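Selley Laundry Service: Frequently Asked Questions

How do I book a pickup?
Book on our website or call the Selley shop. Orders placed before 10 a.m. are picked up the same day. Later orders go on the next morning's route.

Do I need to be home?
No. Leave your bag at the door or with the front desk of your building and add a note to the order. We send a text when the driver has it.

What does it cost?
Wash and fold is priced by weight, and the smallest order we charge for is $28. Shirts, coats and bedding are priced by the piece. The current list is on the Prices page.

How should I get my clothes ready?
Empty the pockets, close zippers and undo buttons. Turn dark items inside out if you want them washed that way. You do not have to sort by color.

Do you follow care labels?
Yes. We read the label on each piece before it is washed. If a label says dry clean only, we move the item to that service and text you the price first. Items with no readable label are washed cold and hung to dry, unless you tell us otherwise.

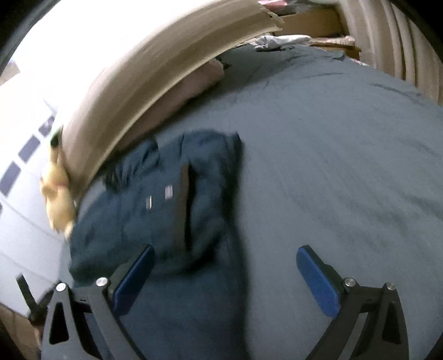 Navy garment with two small tags, laid out on a duvet.

Can you take duvets and comforters?
Yes, in any size up to king. Please take off the cover and put it in a separate bag. Allow two extra days for anything filled with down.

What detergent do you use?
Our standard detergent is unscented. You can ask for a scented one in your account settings, and the choice stays in place until you change it. We do not use fabric softener on towels.

Can you remove stains?
We treat the stains we find, but some will not come out. Old ink and hair dye are the hardest. Mark the spot with a safety pin or mention it in the order note.

What if something is missing or damaged?
Contact us within two days of delivery and keep the bag tag. We check the order record and reply by email.

Which areas do you cover?
Riler, Skamus and the east side of Ejigu. Enter your zip code on the booking page to check your address.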